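Hutchins library to reopen in January with new colors

The public library in Hutchins will open its doors again in January, after a renovation of the reading hall and the children's corner. The building was closed since the spring, when water from the roof damaged the ceiling and 1306 books had to be moved to the school on Kidard Street.

The town has paid for a new roof, better heating and fresh paint in all public rooms. The residents could vote for the main color, and green won before yellow by only 29 votes. 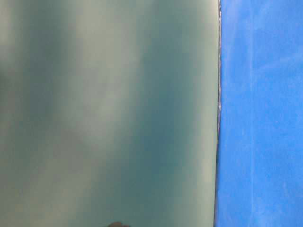 Malcolm Dawber would have preferred longer opening hours to a new color, and he told the town meeting that people who work until six still cannot borrow a book during the week. The library answered that it will stay open until 8 p.m. on two evenings, first as a test until summer.

Story hour for small children will also return, led by Magdolna Sárközi.
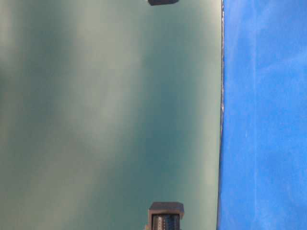
The vote on the color was held at the front desk and by mail. Some residents asked for a strong, dark green, others for something pale. A teal-green that goes from grayish and light to a deeper blue-green was the kind of tone many of them described. Library cards from last year remain valid, and no late fees will be charged for books borrowed before the closing.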